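Setting up the finger pads on the Dodwood gripper

Now for my favourite part of the build – getting the two black pads to hold things nicely! Start with the screws only finger tight, so each pad can still shift a little. Close the grip slowly by hand and check that both tips meet at the same height. If one sits high, loosen it and nudge it down by 2 mm at a time.

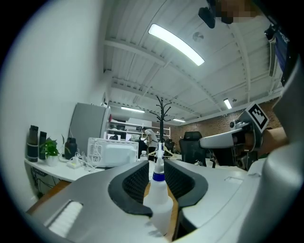
Bottles are great to practise on, and you'll soon get a feel for how hard to squeeze. Aim for the middle of the body, close gently and hold for 30 seconds. If it tips, go back and move the pads a touch closer together. I did 11 rounds of this at the Pemside workshop one Sunday and loved every one of them – each small change makes the grip better. Once you're happy, tighten the screws fully and run the test again.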